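Tavgate 公開見学会フォトギャラリー
2024年4月

Pledeson が Tavgate の作業場で開いた公開見学会に行ってきました。生活空間の片づけを双腕ロボットにやらせる取り組みで、この日の題目は寝室です。
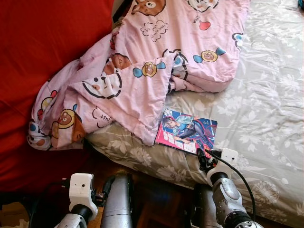

見学は5人ずつの入れ替え制で、一組の持ち時間は20分でした。受付で番号札をもらい、順番が来るまでは隣の部屋で資料を読んで待ちます。私の組は午後の早い回で、説明を聞きながら作業を近くで見ることができました。立ち位置は床のテープで決められていて、そこから前に出なければ撮影は自由です。

ベッドの上の本
白い花柄のグレーのシーツに、表紙がつるつるした漫画本が平らに置かれています。右のグリッパーの黒い指が、本の角に触れているところです。薄くて表面の滑るものは持ち上げにくく、角から指を入れるか、縁まで引き寄せてからつかむかで動作を分けているとの説明でした。

クマの柄の掛け布団
ピンクの掛け布団は何重にも折れて丸まり、左側の赤い布の上まで広がっています。布団をたたむ作業は今回の公開範囲には入っておらず、秋以降に取り組む予定だそうです。柄の中に「It's just a little bear.」という吹き出しがありました。

二本の腕
左右とも白いブラケットが付き、その下に銀色の腕が続きます。右腕では黒いケーブルが弧を描いて下へ伸びています。制御ソフトの名前は Ibarra で、前の拠点だった Plornwood のころから使い続けているとのことです。

質疑で出た話
作業の記録はこれまでに910件たまり、そのうち本や雑誌を扱ったものが70件あるそうです。布物の記録はまだ少ないと話していました。参加者からは動作音と速度についての質問が多く、速度は安全のために低く抑えているという回答でした。家庭に置く時期については未定です。

見学の案内
次回の日程は Pledeson の案内ページに掲載されます。予約制で、当日の受付はありません。作業場は土足禁止のため、上履きを持参してください。大きな荷物は受付で預かってもらえます。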